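Community Help » Fundraising & Events

Running a sausage sizzle for a workmate who's crook — what do we need to sort first?
Posted by Tonantzin Montes

Hi all, first time organising anything like this so please be gentle. One of the blokes on our depot crew has been in hospital for weeks and his wife has had to stop work to be there. We want to put on a snag-and-bread lunch out the front of the Hettiarachchi hardware place (they've said yes to us using the car park, bless them) and hand every cent to the family. I'm hoping to raise $1000, which might be dreaming.

What I can't work out is the boring stuff. Do I need to tell the council? Can people pay by card without us losing half of it in fees? And how many sausages do you buy when you've got no clue who's coming?! We've got one barbecue, two trestle tables and 4 people who've promised to turn up, of whom I'd bet on three. It'll be some time in April, late morning until about 2.

Also, do we take the money as "donations" or charge a price? My sister reckons donations bring in more but I'm nervous people will chuck in 50 cents and take two.

Replies

Skosura
Good on you for doing this. I've helped run a few for our footy club and one for a family after a house fire, so I'll tell you how we went about it.

Ring the council first, before you print a single flyer. Ours wanted a temporary food stall notification, a free online form, but it had to be in a fortnight ahead. Yours may be different, and some states treat one-off charity sizzles more lightly than others, so ask for the environmental health person and have your address and times ready. Ask them as well whether raising money for one named family counts as an appeal where you are. Ours didn't need a permit for that, but I wouldn't take my word for it. Get the yes from the hardware place in an email too. Ours was a handshake with a manager who then went on leave, and we spent a very awkward half hour explaining ourselves to his replacement.

On money, set a price. We did $3.50 a sanger and kept a donation bucket at the end of the table, and the bucket did nicely because people threw in their change. We banked $1209 by the finish, and a good bit of that was bucket. Write down the float before you start and have two people count at the end, both signing the bit of paper.

Set the line up so it only goes one way. Pay at the first table, collect at the second, sauce and onions last and well clear of the barbecue. Put the person who likes a chat on sauce, never on the till (I am that person, I speak from experience).
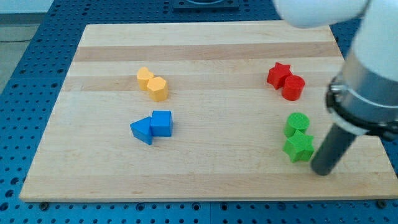
What to buy
For a first go I'd get enough for 150 and keep half in eskies on ice until you see how the crowd's looking. Frozen leftovers are only any good if they've stayed properly cold, so don't leave them sitting out. Two loaves for every 30 snags did us fine, with a bit over for the kids who only want bread and sauce. Onions, more than you think. Tongs, two sets, one for raw and one for cooked. Serviettes, gloves, a spare gas bottle — we ran out at noon once and I still go red thinking about it. Your local butcher might do them at cost if you offer to put his name on the sign.

Prodo
just charge 4 bucks, round numbers, no mucking about with coins. card reader on your phone is fine, fees are tiny. dont do eftpos only tho, the oldies bring cash

Trolteo
Agree with most of what Skosura said, but I'd add two things. Check the family are happy about it being public. We put a photo on a poster once and the fella was mortified, poor thing, he'd only told half his relatives he was sick. A first name and "a local family" was plenty.

The other one is insurance. The hardware store will probably want to know whose cover you're under, and a group of mates from work usually hasn't got any. We went in under the local service club and they lent us a marquee as well! Worth a phone call.

Hope your workmate's home soon, Tonantzin. Let us know how you get on.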